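Everybody in my feed is suddenly an expert on storing wooden blocks. Linen bags, rolling crates, labeled tubs with a chalk font. I've had blocks in my workroom for years and I'm skeptical of pretty much all of it. A thread.

**1/** The Jidwood people say their blocks should be "stored in the original tray, in the original order." Who is doing this? Who has ever finished with a set of blocks at six in the evening and put them back in the original order?

**2/** I tried it. I lasted until Sunday. The tray only works if every piece is in it, so the first time a block rolls under the radiator you own a tray with a hole in it and a bad mood.

**3/** Then there's the fabric bag. Looks great on a hook. You want one particular block, so you tip the whole bag out on the table, and now you've made the mess you bought the bag to prevent.

**4/** Shaimaa Chraibi (whose taste I trust on most things) told me to get the lidded box from Jalisar. It was $83. For a box. The lid has a soft-close hinge, in case the blocks are sleeping, I guess.

**5/** What I keep going back to is a plain gray bin with sloped sides, out on the table, no lid. You look in, you see the blocks, you take one. I have yet to read a storage guide that recommends it, probably because there's very little to sell you.
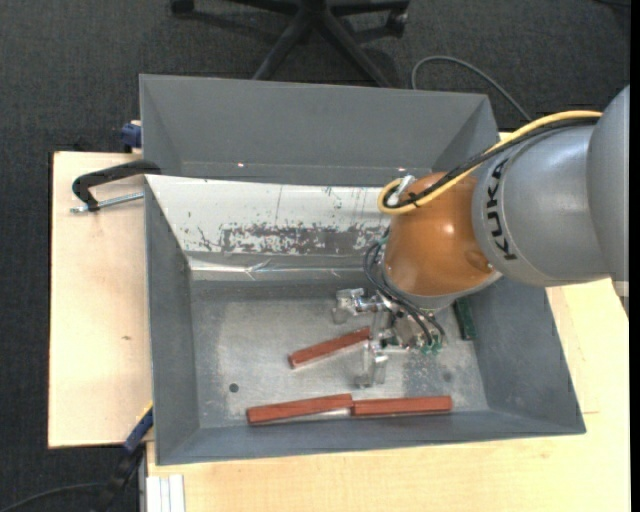 **6/** Sloped sides matter more than I expected, and I say that as someone who rolls her eyes at "design features." With straight walls I'm always scraping my knuckles going after whatever ended up against the edge. With a wide rim there's room to get in at an angle.

**7/** Fair complaints about bins, before the replies start: they collect dust, they mark up, and bare wood picks up whatever is on the floor of the thing. Wipe it out now and then. I don't believe you need the Hegazy "wood-safe interior spray" for this. I read the label twice and couldn't find a reason it wasn't just soap.

**8/** Sanaa Farouk says I should line mine with felt. Maybe. I've seen felt after a month of sawdust and I'd take a scratched bottom over that – you can at least clean a scratched bottom.

**9/** Also, how many blocks do you need out at once? The big Nondomura set is 772 pieces. I've watched kids and grown adults with that set, and most of them pick out 13 or so and ignore the rest. Keep a few in the bin. Put the others in a closet, in whatever ugly carton they came in.

**10/** I did this in October and the table is still usable, which was the whole goal. Blocks laid end to end, blocks crooked, I don't care. If they're inside the walls they're put away.

**11/** Somebody is going to tell me the bin doesn't "spark calm." Fine. The $83 box is up for grabs if you want it, pickup only – the hinge still works.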